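The Long Way Round to a Sandwich

Saturday, December 26, 2020

Wayne McKinnon had been up since five when we spoke, which he says is what thirty-odd years of catering does to a person, holiday or no holiday. He ran the kitchens at Trevside, first the works canteen and then the café by the gate, and these days he spends most of his week with a small firm called Zistidier, who want to know whether a machine can be trusted with the jobs that he used to give to a Saturday lad. Sandwiches, mainly. Burgers, when they are feeling brave.

I had rung expecting a grumble, if I'm truthful, and I got one or two, but mostly I got a man who is enjoying himself a good deal.

"People ask me if I'm not ashamed, helping to do cooks out of a living," he said. "And I tell them to come and watch it for an afternoon. Bring a flask. You'll go home feeling very secure in your job, I promise you."

He is fond of the arm all the same, and he talks about it much as he talks about the youngsters he trained, with a sort of weary affection. The trouble, he told me, is nearly always the tomato.
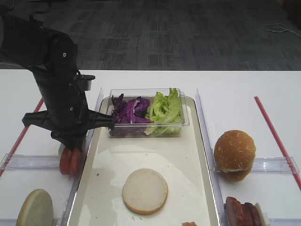 "A bun is a kind thing," Wayne explained. "It's got some give in it, it forgives you. Pinch it a bit hard and it comes back. Bacon's not so bad either if it's been cooked properly and it's stiff. But your tomato is wet, it's slippery, it's thick one side and thin the other, and there are no two the same in the box. I spent my first month there just slicing tomatoes at different thicknesses. My wife thought I'd lost my mind. We had soup every night till April."

Was there a thickness that worked? He laughed at that for quite some time. There was one that worked for the machine, he said, and it was far too thick for anyone to want to eat, so they had to meet somewhere in the middle, and they are still meeting there now.

The other half of the conversation belongs to Urs Thaler, who joined us on the line after he had got his children out of the room (I could hear them going, rather slowly). Urs looks after the engineering side, and came to it from packaging machinery at Sutherland, where he spent his days making one thing happen very fast and in exactly the same way. He finds kitchens untidy by comparison, and says so with great good humour.

"At Sutherland, if a box was crooked we threw the box away," he said. "Wayne does not let me throw away a crooked lettuce."

"There's no such thing as a straight one," said Wayne.

They bicker like this all the time, the pair of them, and I think it may be how the work gets done. A good deal of it, Urs told me, goes into the dull question of where each thing should be waiting before the arm goes to fetch it. A person making lunch will push the bread aside with an elbow and find the lettuce by feel while talking to somebody about the football. Take all that away and you have to decide where everything lives.

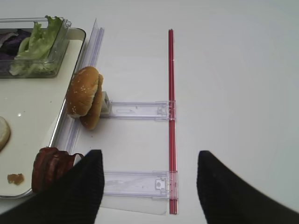 "My daughter says it is cheating to set things out," Urs said. "But every good cook sets things out. I learned this from Wayne. He will not begin until everything is ready in its place, and he is quite frightening about it."

I asked how they keep score. They use a tally they call the Emen sheet, after the village where they were both staying when they drew it up on the back of a menu, and by the time we spoke there were 892 attempts written on it. Wayne fills it in by hand. Each line has the date, what was being made, and a remark, and he read me a few of the remarks, not all of which can be printed in a family newsletter. "Dropped the lid" comes up often. So does "nice, but slow".

How slow? Wayne reckons he could put out more than 20 rounds in the time it takes to get one finished burger from the machine, and that is with him stopping for a chat. Urs didn't argue with the figure, though he did point out that Wayne goes home at four.
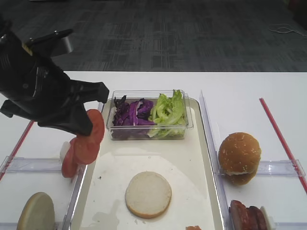 Tomato held by the gripper above the tray, with the lettuce and red cabbage in their container.

So can a machine make the tea yet, or do the washing-up, or any of the things we would all gladly hand over? Urs was careful. He thinks single jobs, in a place laid out for them, are coming along well, and that a kitchen like his own at home is a very different matter. "There are 3 cups in my sink this morning and one of them has a toy in it," he said. "I would not know how to begin."

Wayne's answer was that he would take help with the peeling tomorrow, and gladly, and that anybody who has peeled for a Christmas dinner would say the same. Putting a sandwich together he would sooner keep for himself, as he likes doing it. He had some cold ham to see to, and he thought there might be a bit of pickle left if his brother-in-law hadn't found it, so we said our goodbyes there and he went off to look.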